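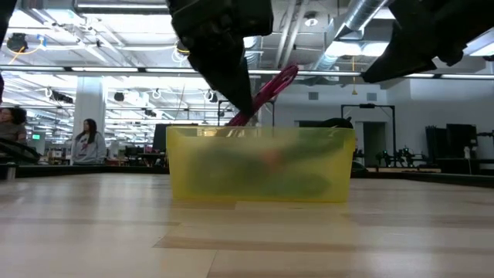
Clear bins only work for tidy people, Zahira Sembiring wrote under my last post, and everybody else should buy something with a lid and solid sides so the mess can't look back at them. I've been chewing on that comment ever since, so today you're getting the whole method, start to finish, and you can decide whether she's right!

Home Tidying Kitchen Workroom Archive

6 min read

I'm team see-through, or at least team sort-of-see-through. Frosted plastic is my favorite, the kind like the yellow bin up top, where the stuff inside goes soft and blurry. You can tell there's a pile of dark green things along the bottom and you can tell there's something reddish-orange in there too, and that's plenty of information when you're standing at the table wondering which bin to grab. Totally clear plastic shows every crumb. Solid plastic hides everything and then I forget I own it (I once bought the same roll of garden twine three times in one spring).

So, how to do it.

First, clear the table. The whole table, please, even the corner with the mail. I use the big table in my workroom because I can walk all the way around it, but a kitchen table is fine if you can get dinner out of the way. Give it a wipe while it's bare. Mine had a ring on it from a paint can that I'd been blaming on my brother for ages.

Then get your bins out and put them on the table empty. Start with fewer than you think you need. I started with four, in four colors, and I've only added two since. Straight sides are worth looking for. A lot of cheap bins taper toward the bottom, so they nest nicely in the store and then waste a good couple of inches all the way around once they're on your shelf. A flat rim is nice too, because you can pick the thing up with one hand when the other is holding coffee.

Now dump out one drawer. One! I know it's tempting to do the whole room, and I've tried that, and I ended up sleeping next to a heap of extension cords. One drawer, tipped out right next to the bins.

Pick things up one at a time and drop each one in a bin. Don't stop to think about names or labels yet. Put it with whatever it feels like it belongs with. If you're holding something long and skinny, try it in the bin before you decide anything, because long things are the ones that cause trouble later. A handle poking a little above the rim is okay with me as long as the bin's going to live on an open shelf. If it's going in a cabinet, or if you stack, then it's not okay and that thing needs a longer bin. Lay it flat if you can. On the diagonal if you can't.

Speaking of long things, anything with a loop on one end is a candidate for a hook. I go back and forth on this. Loops hang beautifully, but then you've split a set between a wall and a bin, and you'll be the only person in the house who knows it. In my workroom I keep sets together in the bin and hang only the loners. Aisyah Krishnan does it the other way around and her wall looks fantastic, so do what you like.

Once the drawer's empty, look at the bins from the side, down at table level. I mean really bend down. If you see a layer along the bottom with air above it, great, leave it alone. If it's packed to the top you've made a junk drawer with nicer walls, and you should split it in two. My rule is half full, two thirds at the most. You want to be able to get a hand in there and find the thing at the bottom without tipping it all out.

The next bit is the one I skipped for years. Fish out the odd one. There's nearly always one object that landed in a bin just because your arm was already going that way, and when the bin is frosted you'll spot it by color. Ask whether it's useful there. Sometimes it is! I keep one orange marker in with my plant stakes on purpose. But if you can't say why it's in there, out it comes.

About color. I matched nothing to anything at first, just bought what the store had, and I'd do that again. Yellow is very forgiving, and dark things show up through it really well. Blue is harder, everything in my blue one looks like the same gray lump. If you want to sort by color of contents, put your dark stuff in the pale bins. I've got a Wako bin in a smoky shade that I ended up giving over to spare light bulbs, in their boxes, where I don't need to see a thing.

Labels come last, and I want you to wait a week. Live with the bins, see what you reach for, and see what you call them out loud when you're yelling to someone across the house. That's your label. I had one neatly marked "Fasteners" and everybody here called it the screw bin, so now it's the screw bin. Masking tape and a marker, on the short end, and you can peel it off when you change your mind — and you will change your mind.

For keeping it up, I do ten minutes a month, and I do it standing. I take one bin, put it on the bare table, look through the side, pull out whatever's wandered in, and put it back. Six bins means each one gets a turn twice a year, which sounds lazy, and the shelves look fine.

A couple of things people asked me last time. Yes, you can wash them, lukewarm water and dish soap, and skip the scrubby side of the sponge because it scratches the frosting into shiny streaks. Dry them upside down. Yes, they can sit in a window, though my oldest one got brittle along the rim after a few summers, so I keep them on the shady side now. And for Danang Ngau, who wanted to know about tiny stuff like beads and washers: put them in a small jar first and stand the jar in the bin. Loose beads in a big bin are a misery. I picked up what felt like 1000 of them off the floor in May and I'm still finding them in my slippers.

As for Zahira, I did try it her way for a while with two solid boxes on the top shelf. They've got lids, they look very calm, and I could not tell you what's in the one on the left.

283 shares 69 comments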